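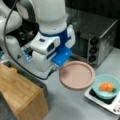
Household Waste Survey Group, Perham Office

README — Perham kitchen waste diaries, second release

Read this before you quote the numbers. People who used the first release mostly skipped the notes, and the results showed.

What is in the folder

diaries.csv holds one row per household per day. items.csv holds what people wrote down as thrown out, in their own words, with our category next to it. codes.txt explains the categories. There are 438 households, each asked to keep a diary for 14 days in October.

What the data can't tell you

These are diaries. People wrote what they remembered, or what they were willing to admit to. Plate scrapings are almost certainly under-reported, and I would not trust any total built on them. Peelings look better, but "some peel" is not a weight, and the gram values in column G were filled in by us from a lookup table that Vasiliki Moschos put together. She marked the guesses with a G. Please don't drop that flag and then report the column to one decimal place.

The claim that smaller plates cut waste comes up every time this set is mentioned. I don't see it here. We asked for plate size as small, medium or large, with no ruler, and around 10 percent of homes gave different answers in week 1 and week 2. Somebody may have a good study on plates. It isn't this one.

Known problems

- Motaung households got an earlier form with no line for drinks. Blank means not asked. It does not mean zero.
- "Leftovers" and "cooked, other" overlap. Puspita Latuheru recoded the worst cases, but the rest are as written.
- Household size is missing for many of the Solard rows. We did not fill it in.
- October only. Scaling this up to a year is a guess, whatever the spreadsheet says.

Changes in this release

Duplicate rows removed. Dates now match the local calendar. Category 2 split into bread and other baked goods — old scripts will break.

Contact

Tania Jayasinghe for access, Selvaraj Amarasinghe for the coding rules.

Related items
Perham kitchen waste diaries, first release (withdrawn)
Motaung drinks follow-up: blank form
Solard bin weights, pilot
Notes on category coding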